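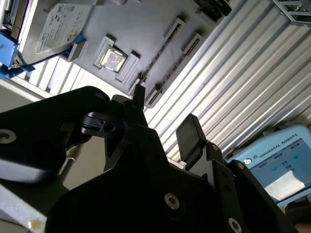 The best hour to visit the teardown cell at Cilwood is early on a Sunday, when the line next door is quiet and you can hear the little clicks the gripper makes as it opens and shuts. I'd been promised a dull morning (it was maintenance, after all), and I loved every minute of it!

The cell's job is to take old computer parts out of their holders: a chip from its socket, a drive from its bracket. The crew calls it Bresadero, after a mule in a song, and they look after it about as fondly as you would a mule. Every 204 cycles it stops and waits for somebody to come and wipe its fingertips. That's plain cloth work, and it goes quickly. The slower part is checking the screws on the finger brackets, which like to creep loose, and then running a hand along the cable to be sure it still hangs free when the wrist tips over.

After that comes teaching, and this is where the coffee goes cold. With the Universal Robots pendant close by, you bring the two fingers down toward the gray tray, a hair at a time, and stop, and look, and nudge again. There are 59 saved positions in all, and on a good day only 3 need touching up. The latches around the processor socket are the fussy ones.

A set of finger pads from Lememer lasts almost 30 days here. The old pair goes into a jam jar on the windowsill, and the jar was getting pretty full when I left.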